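Home | Restorations | Visits | Parts Wanted | Club Shop | Contact

Visit to the Semholm chassis works, Plaltilbridge

The Semholm works opens to owners twice a year, and I went to the October session with a list of questions about a frame that has been hanging in my garage since spring. The shop does chassis repair, body panels and trim for older cars. It occupies two bays of a former dairy depot on the Grurnel road, with parking at the rear.

The tour started in the stripping bay at 9 a.m. Frames come in bare and go through an alkaline dip, a rinse and a second dip in mild acid. The shop stopped sandblasting complete frames because grit stayed in the box sections and came out later through the drain holes, usually into fresh paint. Blasting is still used for suspension arms and brackets.

Next was the frame table, a steel surface plate with bolt-down fixtures. On show was a Bogdan two-door chassis from a car stored outdoors. The right rail had dropped 7 mm at the rear outrigger. Their limit for a street car is 3 mm, measured diagonally between the spring mounts. The outriggers had been cut off and new ones tacked in place, with final welding held until the body had been test fitted. I had planned to weld mine first and fit the body after, so that alone paid for the gas.

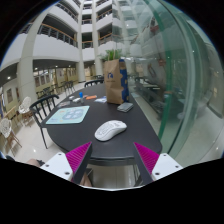
Replacement outriggers are folded on site from 14-gauge sheet. The pattern parts sold by mail order are thinner and the captive nuts are often out of line. Semholm will sell folded outriggers singly, without fitting, and the price was lower than I expected. Lead time is 5 weeks. Floor pans are bought in and trimmed to suit.

The paint bay was in use, so we saw it only through the door. Chassis get epoxy primer, seam sealer and a two-part satin black. Powder coat is available but they advise against it on old frames, where it can lift at a pitted edge and hold water underneath. Cavity wax goes in last, through the factory holes, using a long nozzle with side jets.

Question time ran over. Most of it concerned door gaps on open cars. The shop braces the door openings before the body is lifted and leaves the braces in until the body bolts are at full torque.

Admission was $95 including lunch, payable in advance. Wear closed shoes. The next session is in April and will cover rear axles and driveshafts.

Back to Visits | Next report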